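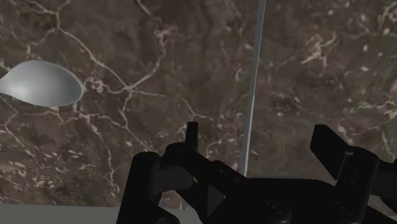

## «El mármol nos tuvo entretenidos semanas»

Sofia Kontogiannis me recibe con el portátil abierto y una ventana de simulación en marcha. Lleva la parte de percepción y planificación en Melletum, y yo venía a preguntarle por Baner, la herramienta con la que el equipo genera escenas de cocina para probar sus programas de agarre antes de tocar un robot de verdad. Le pregunto por qué tanto mármol oscuro y se ríe.

«Porque es antipático», me dice. «Vetas claras, finas, que se cruzan por todas partes. Para un detector de bordes eso es una fiesta. Una cuchara plateada encima de una superficie así parece fácil, y la primera versión nos devolvía contornos en sitios donde solo había dibujo de la piedra.»

Le confieso que yo tampoco lo habría pensado (mi encimera es blanca y lisa, qué le voy a hacer). Me explica que Baner cambia la textura, la luz y la posición de los objetos en cada tirada, y que la última tanda tenía 784 escenas. De esas, el planificador encontró una trayectoria válida en 552. ¿Y el resto?

«El resto es lo que miramos. Las que salen bien no me enseñan gran cosa», dice Sofia. «Matúš se las lee todas, es de una paciencia tremenda. Yo abro cinco y ya estoy tocando parámetros.»

Matúš Trnka, que está en la mesa de al lado, levanta la mano sin quitarse los auriculares. Cuando por fin se los quita me habla de la cámara de muñeca, que ve los dedos de la pinza muy de cerca y, con suerte, un trozo del objeto. «Muchas veces tienes media cuchara», me cuenta. «Ves la pala y el mango se queda fuera. Entonces el programa tiene que decidir: ¿me muevo para ver más o me fío de lo que hay? Antes se fiaba siempre. Un optimista.»

Lo que hicieron fue meter un paso de observación en el planificador. Si el contorno de un objeto toca el borde de la imagen, la estimación de postura se marca como incompleta y el brazo busca otro punto de vista antes de acercarse con la pinza abierta. Suena de cajón, le digo a Matúš. «Suena de cajón ahora», me contesta, y vuelve a ponerse los auriculares.

Con las superficies translúcidas la cosa se complica. Sofia pone mala cara en cuanto saco el tema. «En el simulador la profundidad te sale perfecta si la pides perfecta. Un sensor real atraviesa el material, o rebota, o te devuelve un agujero. Así que le añadimos ruido a propósito — y discutimos mucho sobre cuánto.» La discusión, por lo visto, fue sobre todo con Igor Doležal, que escribe la capa de control y quería datos limpios para ajustar lo suyo. Al final hay dos perfiles: uno limpio para control y otro sucio para percepción. Igor sigue usando el limpio. Sofia sigue mandándole mensajes al respecto.

¿Y se nota la diferencia al pasar al robot? Me pide que no escriba «resuelto» en ninguna parte. «Nos ha mejorado la segmentación, eso sí lo veo. El contacto es otra historia. Una cuchara tumbada sobre una superficie dura es casi plana, y si bajas los dedos un poco de más empujas contra la piedra. En simulación eso depende muchísimo de cómo tengas puesta la rigidez.» Desde febrero guardan esa rigidez junto a cada escena, con la semilla y la versión del planificador, y así pueden repetir un fallo tal cual. Antes, me reconoce, alguno se les perdió para siempre.

Le pido un consejo para quien empieza con esto en casa, con un ordenador normalito y muchas ganas. Se lo piensa un buen rato.

«Que pinte lo que el programa cree que ve. Encima de la imagen, con colores feos, como sea. Yo estuve siete días persiguiendo un error del planificador, ¡siete!, y era una veta que el detector se había tomado por un mango.»

Apago la grabadora y Sofia lanza otra tanda. Me quedo un rato mirando cómo avanza la barra de progreso mientras ella busca en el cajón el cargador que me había prometido al llegar.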